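緑の布と、縁だけ紫のお皿 台所道具の店「ムノラ」のユーティン・ツェンさんに聞く、食卓の色の話
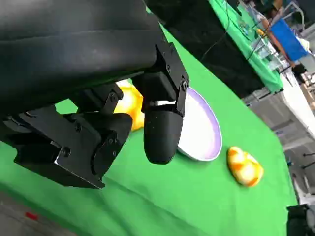
布を先に決める人

ムノラに着いたのは午後2時を少し過ぎたころで、ユーティン・ツェン(Yu-ting Tseng)さんは棚の前でお皿の裏をひたすら見ていました。「ごめんなさい、値札の糊が残ってるのが許せなくて」と言いながら、爪でこりこり。こういう人の話なら絶対おもしろいぞ、と私はもうこの時点でうれしくなってしまいました。

ツェンさんはムノラで食器と布ものの仕入れをしていて、月に一度、店の奥で「食卓の色あわせ」の会を開いています。私も1月の回に参加させてもらったのですが、そのとき家に帰ってすぐ、うちのテーブルクロス(ベージュ、8年もの)を畳んでしまいました。それくらい影響を受けたので、今日は根掘り葉掘り聞くつもりで来たのです。

まず聞きたかったのは、どうして緑なのか。会で使う布といえば、目の覚めるような明るい緑です。草の色というより、もっと元気な緑。

「みんなね、最初は引くんですよ。え、これを食卓に? って。でも私、布から決めるんです。お皿から決めると、どうしても無難な布に落ち着いちゃうでしょう。先に強い色を敷いてしまえば、あとは乗せるものがちゃんと返事をしてくれるから」

返事をしてくれる、という言い方がいいなと思って、ノートに大きく書きました。

白いお皿の、細い紫

緑の上に置くお皿として、ツェンさんが推すのは白です。ただし真っ白ではなくて、縁にだけ細くラベンダー色が入ったもの。まんなかはつやのない白です。

「全部つるつるだと、まぶしいんですよ。まんなかがマットだと、食べものが落ち着いて見える。で、縁の紫。これが太かったらもう台無しです。細いからいいんです。私、仕入れのときにVokum(ヴォークム)っていう工房の人に、もっと細く、もっと細く、って3回言いました。たぶん嫌われてます」

笑いながら話していましたが、目は本気でした。緑に紫って派手じゃないですか、と私が言うと、ツェンさんは首をぶんぶん振ります。

「面積ですよ、面積。紫のお皿をどーんと置いたら派手です。でも線が一本ぐるっとあるだけなら、お皿の輪郭がはっきりするだけ。緑の布の上の白って、けっこうぼんやり浮いちゃうことがあるんです。そこを縁が締めてくれる。お習字の半紙の下に敷く黒いの、あるでしょう。あれと同じ気分です」

下敷きのことですか、と聞いたら「そう、下敷き!」と手を叩いて喜んでいました(台湾で育って、お習字は大人になってから日本で習ったのだそうです)。

黄色は、まだらのほうがいい

三つめの色は黄色。といっても、ただの黄色ではありません。ツェンさんが好きなのは、黄色にオレンジがまだらに混じった、丸っこくてつやのあるもの。お皿にのせるより、布の上にじかにころんと転がしておくのがお気に入りだそうです。

「一色の黄色だと、緑の上ではおもちゃっぽくなっちゃうんです。オレンジがむらむらに入ってると、急に熟した感じがする。あと、つや。光が当たって白く光るところができるでしょう。あの白が、お皿の白と呼び合うんですよ」

呼び合う。またいい言葉が出ました。

ここで私はずっと気になっていたことを聞いてみました。どうしてお皿にのせないんですか、と。

「のせてもいいですよ、もちろん。でもお皿って、からっぽで置いてあるときもきれいなんです。何かのせないと、と思うとせわしない。食事の前って、まだ何も来てない時間があるじゃないですか。あの時間の食卓を、私はすごく大事にしたい。ひとつはお皿の近く、もうひとつはちょっと離して、横に寝かせておく。きちんと並べると店の陳列になっちゃうから」

毎日店で陳列をしている人がそれを言うのか、と突っ込んだら、「だから家ではやりたくないの!」と返ってきました。

しわは伸ばさない派

もうひとつ、参加者のあいだで毎回もめるのが、布のしわ問題です。ツェンさんはアイロンをかけません。まっすぐにも敷かない。テーブルに対して斜めにして、角のほうにゆるいひだが残っていても平気な顔をしています。

「たたみじわは伸ばします。あれは格子みたいでいやだから。でも、ふわっとしたひだは残していい。光のところと影のところができて、同じ緑なのに二色に見えるんです。得でしょう」

これに異を唱えているのが、同じ店で木の器を担当しているダミロラ・オグンディペ(Damilola Ogundipe)さん。ちょうどお茶を持ってきてくれたので意見を聞いたら、一言「私はかけます、アイロン」。それから少し考えて、「斜めに敷くのは、まあ、いいと思います。小さいテーブルが広く見えるし」と譲歩していました。ツェンさんは勝ち誇った顔。ふたりはこの話をもう2年も続けているそうです。

ちなみに布はLirkell(リルケル)という織物屋さんのもので、端切れなら200円から買えます。お皿一枚ぶんの端切れでも十分試せるというので、私はその場で二枚選びました。緑と、緑です。迷ったけれど、やっぱり緑でした。

後ろを暗くしてみる

家でまねしてみたい人に、ひとつだけコツを教えてくださいとお願いしたところ、意外な答えが返ってきました。テーブルの上ではなく、その向こうの話です。

「後ろに黒い布を一枚垂らしてみてください。古いカーテンでもなんでもいいです。うちの店の84番の生地なんかちょうどよくて、売れ残ってるので買ってほしいんですけど(笑)。緑も黄色も、後ろが暗いと急に声が大きくなります。ふだんの食事でそこまでしなくてもいいですけど、一度見ておくと、自分の部屋の壁がどれだけ色に口を出してるかわかりますよ」

帰ってから、さっそくやってみました。黒いカーテンはないので、冬のコートを椅子の背にかけて。その手前に緑の端切れを斜めに敷いて、白いお皿を置いて、黄色いものは家になかったのでレモンをひとつ。オレンジのまだらはないけれど、つやはあります。

お茶をいれる前に、しばらく眺めていました。うちのお皿には紫の縁がなくて、言われてみると、たしかに少しぼんやりしています。例の縁つきの小皿はムノラで一枚2,000円。次の色あわせの会のときに、たぶん買ってしまうと思います。会ではChiu(チウ)の烏龍茶も出るそうなので、そちらも楽しみです。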